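Handheld grippers – start-of-shift setup and pad change

Notes for the Kundomeck pair on the Flesden bench. Gadisa asked for these in July after the third time someone ran a whole morning with a loose marker. Takes ten minutes if you don't skip about.

You need: 2 mm hex key, lint-free cloth, isopropyl, spare finger pads, the feeler strip from the drawer. Power off at the strip first. Not at the gripper, at the strip.

Pads. Two screws each, back them out evenly. Old pad comes off with a bit of a twist. Wipe the seat, let it dry, new pad on with the curve facing in. Nip the screws up, close the jaw by hand, check the pads meet along the whole length, then tighten. If there's a gap at the tip, loosen and start again – don't bend the pad. Farzad bent one. It cracked inside 200 cycles.

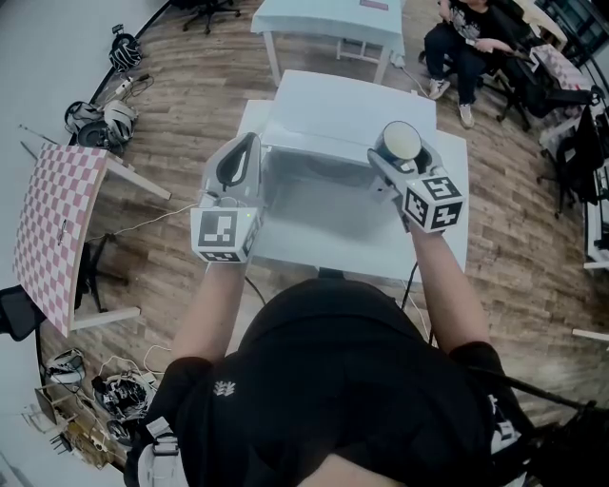 Marker cubes next. Each one has to sit dead square or the tracking drifts and you won't notice untill you look at the plots. Hold the gripper still, push the cube with a thumb, any play at all means the bracket screw wants a quarter turn. Cube hangs under the gripper, so when you pick up a cup like the dark one in the right-hand jaws, keep it upright and keep your wrist off the printed faces. Fingerprints matter. Cloth only on the print, no isopropyl, it lifts the ink.

Cables. Let both run down towards your body with slack enough for full reach, arms straight out, then elbows right back. If one goes tight, reroute it now. Don't tape it to your sleeve.

Power on, wait for the light. Open and close each side 46 times (the warm-up script counts, you just squeeze). Then read the jaw width in Clokard. Fully open should say 100, fully shut 0. Off by more than one, run zero again with the jaws empty. Still off – encoder, leave a note for Ilham and use the spare pair.

Last thing, write the pad change in the log with your initals. Left and right seperately, they don't wear the same.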